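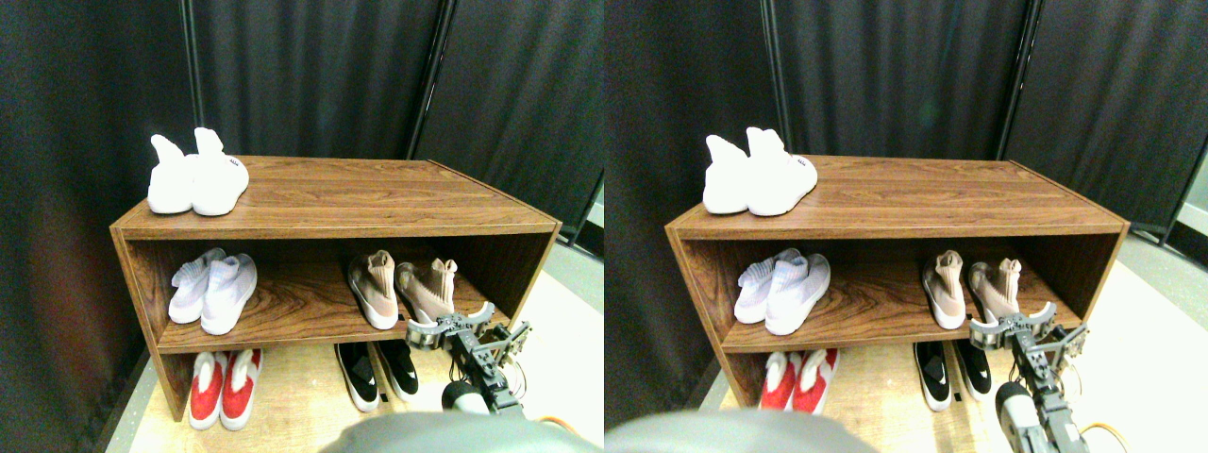 Why does my gripper keep its grip force after I press stop?

Most two-finger grippers hold their last commanded position when the arm stops, so the fingers stay closed until you send an open command or cut servo power.

Toshiko Onishi
I have a more detailed version of the same thing. We run a shoe sorting task with a Karimi arm and the Prondora controller. The gripper closed on a sneaker at the lowest level, the arm faulted with code 652, and I pressed stop. The arm froze but the fingers kept squeezing. When I cleared the fault the arm pulled back with the shoe still in it and dragged it against the upright. It has happened four times since November. 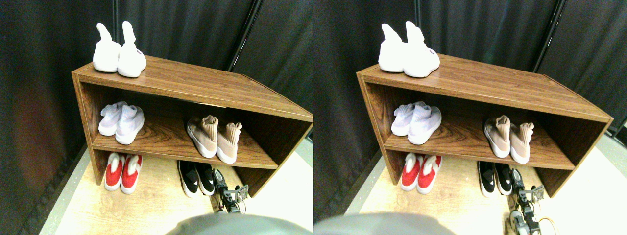
The soft, tall-collared shoes never cause it. It is always a low pick, where the wrist has to come in close to the floor. I have already swapped the gripper cable and reloaded the settings. What should I check next, and is it safe to pull the shoe out by hand while the arm is stopped?

Svitlana Nechyporuk
Don't reach in while the servos are powered. Stop on that controller is a hold, and the arm can move again when the fault clears. Use the emergency stop, wait for the power light to go out, then free the shoe.

For the fault, look at the log entry just before 652. If it is 1094, the wrist servo hit its current limit, and 652 is only the arm reporting it afterward. We had this on low picks - the approach height was set too low and the wrist was pressing on the floor. I raised it 19 mm and the fault went away. Also turn off automatic retract after fault. It is under recovery settings and it is on by default.
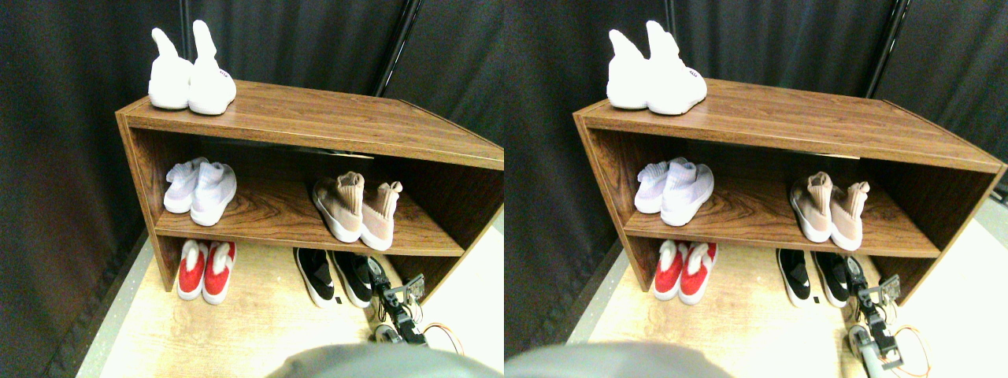

Inden had the same code and says raising the height did nothing in that case. The cause was a loose screw on a finger linkage, which let one finger drop and catch the floor. Check both sides with the power off.

Cletov
just restart it, mine does that too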